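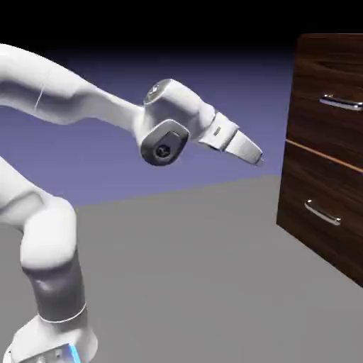 The Drawer Problem

January 17, 2021
By Tanner Fehr

I've now watched a white simulated arm reach for a brown simulated cabinet more times than I've opened my own fridge this month (and I snack a lot!). Heikki Ojala's team at Nurmi trains it on 60 made-up cabinets, then tests it on five it has never met. Their new trick is letting it practice from its own near misses, and after 1,526 tries it opened 55 percent of the new drawers. I cheered out loud – Heikki just wanted to talk about handles.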